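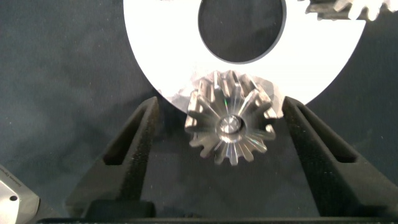
Wrist camera view, gripper open, bevel gear between the fingers. White disc behind.

Ticket: wrist camera loses gear outline over white disc
Opened by: Blandine Renaud
Cell: Trullcombe bench, Nanport fingers
Status: open, waiting on parts

April 7, 2021
Comparing the Nanport fingers with the Ochoa pair on the bevel gear pick. On the dark cloth alone both pairs pick without faults. With the gear overlapping the edge of the white disc, the detector returns a centre well off the bore and the arm stops with error 24.

Tried:
Exposure down from the March setting. Teeth read better against the disc, lower half of the gear gets lost in the cloth.
Detector limited to the hub ring. Better, but the highlight on the ring still pulls the fit upwards.
Swapped the Voltlow controller for the spare. No change, original refitted.

Reply, Colette Delaunay
Not a finger fault, then. Please leave the Ochoa pair off until the camera is sorted or the two sets of results can't be compared. Check whether the silvery patch on the disc is being taken as part of the gear.

Reply, Blandine Renaud
It is. Masking it by hand gives a good centre in 2 runs out of 3. Diffuser ordered for the lamp. Will repeat the full 200 picks with each pair once fitted.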